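### 3.2 How we asked people about their desks

I'll admit I went into this part of the study thinking color would barely matter. We mailed the survey to 600 office workers in Lurkham and Irkbridge in March, and 588 sent it back, a return I still can't quite believe (my last survey did nowhere near that well!). Each person rated how tiring their work surface felt to look at by late afternoon, on a scale running from 1 to 18.

Dark surfaces came out better than I'd guessed, mostly among folks sitting near a window. People with glossy white desks griped about glare over and over, and one wrote a full page on the subject, which I read twice. The Pornen office was the odd one out. Everybody there liked white, and I don't have a good story for it yet.

We also sorted surfaces into 4 shade groups, from pale to near black, using the Boersma cards described in Section 2. Dark gray gave us the most trouble, as raters kept drifting between the third and fourth groups, so we settled ties with a second reading on Thursday mornings. Figure 3 has a dark gray top against a pale wall, the pairing I come back to in Section 4.
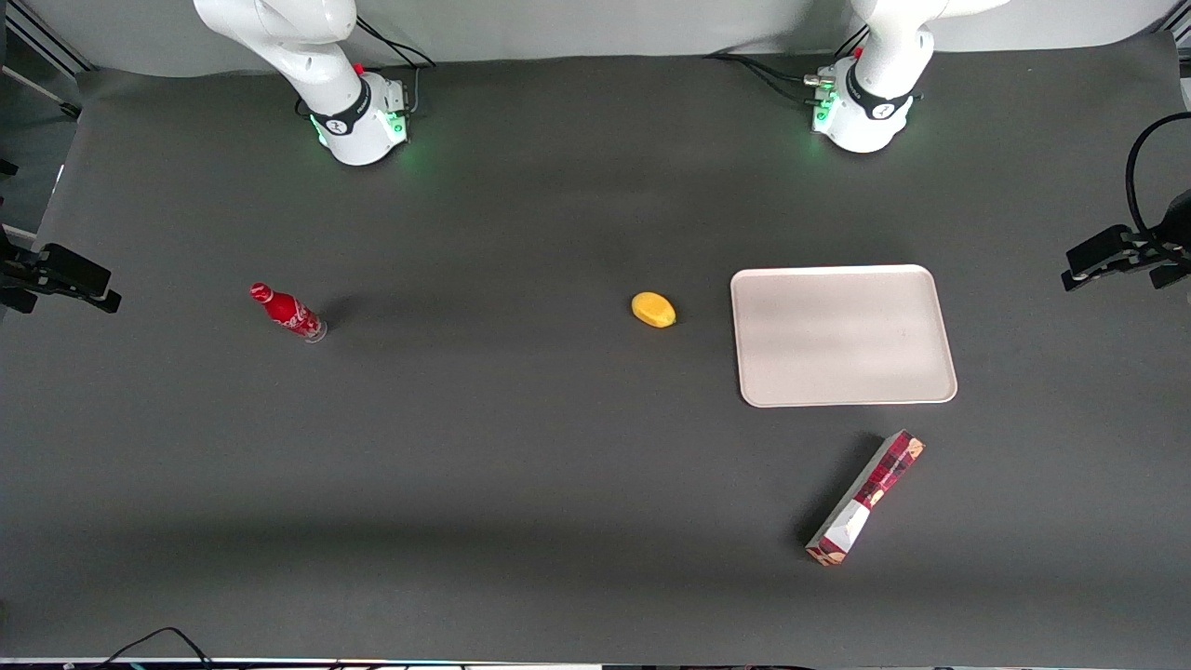

**Figure 3.** Large dark gray work surface with a pale gray wall behind it.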